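Estates Helpdesk: Ticket 752
Key drop-off point, ground floor reception, Keltau House

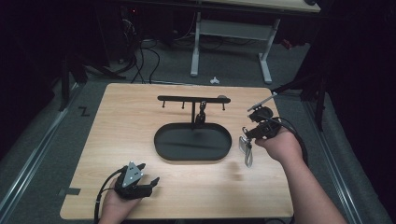
Organizer stand with one item hanging from the bar; tray empty.

Status: Closed
Raised by: Hajar Tawfik, Reception
Assigned to: Ankit Bhardwaj, Access Systems
Priority: 4
Category: Access control, booking records

Summary
Keys returned at reception are still shown as on loan in the Rivis booking system. Borrowers receive overdue notices the following morning and are prevented from making a new room booking.

Original report (Hajar Tawfik)
Three members of staff have come to the desk this week with overdue notices for keys which they had returned and signed for. The paper register agrees with them in each case. The rooms concerned are 244 and 245, both on the second floor. No complaints have been received about rooms on other floors. Please advise whether reception should continue to issue keys for these rooms in the meantime.

Log

09:10 Ankit Bhardwaj
Ticket accepted. Reception may continue to issue keys for both rooms. Please record every return in the paper register with the time and the borrower's initials, and retain any overdue notices handed in at the desk.

09:45 Ankit Bhardwaj
Loan records for the two rooms examined. Each return has been entered at the desk and accepted by Rivis, but the loan remains open. The return is being attached to the wrong room: a return for 244 is filed under 245, and a return for 245 is filed under 244. Where only one of the rooms is on loan, the system finds no matching loan and discards the entry without showing a warning.

10:20 Ankit Bhardwaj
Asked reception to confirm the numbers on the key tags against the door plates.

10:50 Hajar Tawfik
Tags and door plates agree. Each key was tried in its own door and opened it.

11:15 Ankit Bhardwaj
The physical keys are therefore ruled out. Room list in Rivis compared with the list held by Space Planning. The second floor was renumbered in March. The loan side of the system was updated at that time, but the returns side still carries the former numbers. Referred to Elsie Tapsell, Space Planning, for confirmation of the current numbering.

13:30 Elsie Tapsell
I confirm that the two rooms exchanged numbers in March, following the removal of the partition in the corridor. No other rooms on the floor were affected. The revised plan was circulated to all system owners, and a further copy has been added to this ticket.

14:05 Ankit Bhardwaj
Returns table corrected. Test loan and test return carried out for each room. Both loans closed properly. Affected borrowers' accounts have been released and the overdue notices withdrawn.

15:40 Hajar Tawfik
One borrower, Fanni Virág, reports that she is still unable to book.

16:00 Ankit Bhardwaj
Ms Virág's account carried a second block, placed by hand when the first notice was issued. This has been removed. She has since made a booking without difficulty.

Cause
Room numbers were changed in one part of the booking system and left unchanged in another.

Further action
1. Space Planning will name the system owner who must confirm each change of room number in writing.
2. Access Systems will ask the supplier, Teditz, whether a warning can be shown when a return does not match an open loan.
3. Reception will keep the paper register for both rooms until the end of the month.

Closure approved by Jolán Szénási, Estates Services. Should the fault recur, please open a new ticket and quote number 752.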